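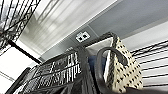 Ok so quick one before I leave for work. Got my March statement and did the thing I always tell people not to do, opened it standing up in the kitchen and started doing math in my head.

Short version. I am holding too much cash. Again. 16 percent of the whole account, which is what happens when you tell yourself "I'll put it in when things calm down" and then things calm down and you want them calmer.

I was so sure in December. Sold a chunk of the small cap fund pretty much at the bottom, felt like a genius for maybe four days. Then January. Then Febuary. I kept waiting for the second leg down everybody was talking about, and meanwhile the market just walked back up the stairs without me. Cost of that little adventure, by my own spreadsheet, is $3,690. That's the gap between what I have and what I'd have if I'd gone fishing for the winter. I don't fish.

Ebenezer Acheampong (longtime readers know him from the comments, he's the bond guy) emailed me after my last post and told me to quit looking at the yield curve like it's a weather forecast. His point was that even if it's right, it can be right a year and a half too late to do you any good. Fair. I argued with him for three emails and then went and read some old posts of mine from 2016, where I was ALSO worried about a recession, and also holding cash. So.

What I'm doing about it:

The cash goes back in over the next few months, same day each month, same amount. No peeking. I know lump sum usually wins on paper. I've seen the charts, please don't send me the charts. I also know me, and if I put it all in and it drops the week after I will do something dumb. Monthly it is.

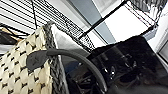
Bonds stay where they are. I went back and forth on going longer but the extra yield for ten years over two is so thin right now I can't get excited. Short term fund, boring, fine. I'm turning 39 this year and I do not need to be clever with that part.

The other thing is fees. Found out the old rollover account at Gremstead has been charging me an "account service" fee every quarter, on top of the fund expenses. Not huge. But it's been going since I left that job and I never once looked. Called them, was on hold forever, got transferred 2 times, and the upshot is I have to mail in a paper form to move it. Paper. With a signature guarantee, so now I have to go sit at the bank too. If anybody has moved one of these out of Gremstead lately and knows if they really need the orignal statement, let me know below.

Somebody asked if I'm still using the Pekard spreadsheet for rebalancing. Yes, mostly. I changed the bands so it only nags me when something is five points off, it was going off constantly in the fall and I was trading just to make the red cells go away. Will post my version when I clean up the tabs, there's some stuff in there with account numbers on it.

Earnings season starts in a day or two, banks first. I'm not going to do anything about it whatever they say. Writing that down here so you can all hold me to it.

Ok, really late now. Will answer comments tonight.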